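### 4.2 Kitting at the Sollau bench

Before the trial, Carter Arsenault's crew filled every tray by hand. Now the robot takes the first pass and a worker checks the result — a change that 4 of those we interviewed called "waiting work." 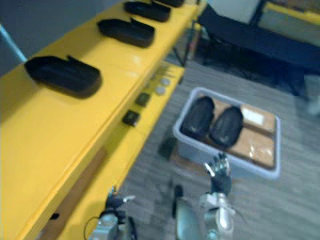 *Last changed: April*

**Figure 3.** Four black trays in a row on the yellow table, with the robot's hands open in front.

Workers told us they bent down less but talked less too. On Friday shifts, two people now cover the bench.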